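Ticket 4000 - Odcombe office, front desk PC
Status: open
Opened: Mar 17, 2022
Product: Totau desktop, board by Gruvisura

Reported fault: PC switches on, fans run, no picture on the screen. It gives 5 short beeps, then stops. It had been shutting itself down since October, usually after 11 minutes or so of use according to the desk log.

Checks done so far:
Monitor and cable tried on another PC - both fine.
Power supply swapped for a spare. Same beeps.
Side panel off, cooler removed, old paste cleaned from the processor.
Memory taken out, contacts wiped.
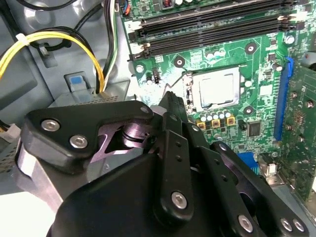
Board with the cooler off. Processor in its socket, memory slots behind.

The metal top of the processor has no marks that worry me. I have not lifted it out to look at the pins yet - that is the next job if the memory test fails.

Next steps:
Fit one known good stick and try each of the four slots in turn.
Put on fresh paste and refit the cooler before any power test, even a short one.
If it starts, leave it running overnight and note the temperature.

Parts: one 800 W supply returned to the Avotiņš shelf, not needed. Cooler paste is low, please order another tube.

User has been given a loan laptop. Files are on the server, so no recovery wanted.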